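From: Kendra Desjardins
To: Plistberg Allotments list
Date: 25 Jun 2025
Subject: Re: Slugs again, and what to do about the beans

Dušan Kratochvíl wrote:
> Has anybody still got runner beans? Mine went overnight,
> the whole row, and I'd only planted them out on Sunday.
> I've tried eggshells and coffee grounds. Is it worth
> sowing again this late or shall I give up and buy some?

Oh Dušan, what a rotten thing to find in the morning! Do sow again, it's not too late at all. I put a second lot in at the end of June last year and was picking well into autumn (tough ones by the end, but fine in soup).

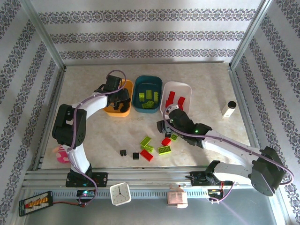 Start them in pots this time and don't let them out until they're a good hand high. Mine sit on the kitchen windowsill, two beans to a pot, and I pull out the weaker one if I can bear to, which I mostly can't. Eggshells never did a thing for me either. What does work is going out with a torch after rain – I got nearly 200 in one evening back in March, and Rahel Bühler thought I was a burglar.

The other thing is the long grass by the water tank. They spend all day in there and come out for their supper, and your plot is the first one they reach. I'm happy to help cut it back if somebody can lend shears, as mine are blunt as spoons.

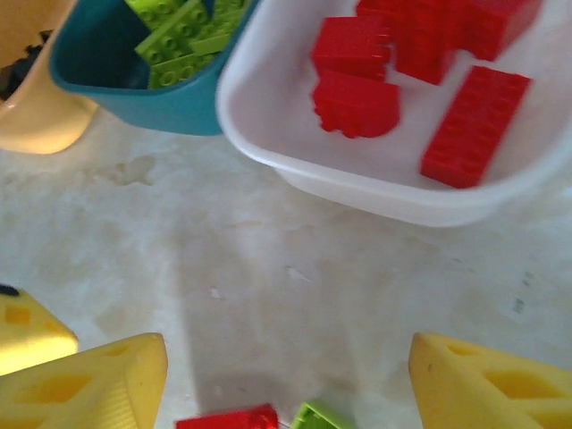

I've got 4 spare plants of the Darkineck climbing sort if you'd like them. They're a bit leggy but they've got proper roots, and they'd give you something up the poles while the new ones get going. I'll leave them in the shade behind my shed, help yourself, only please bring the pots back!

Jozefína, you asked about the nematodes. Yes, I did try them, and yes, they seemed to help, but they have to be watered in well and I'd missed the bit on the packet about keeping the soil damp for two weeks afterwards. Has anyone else had a go?

Kendra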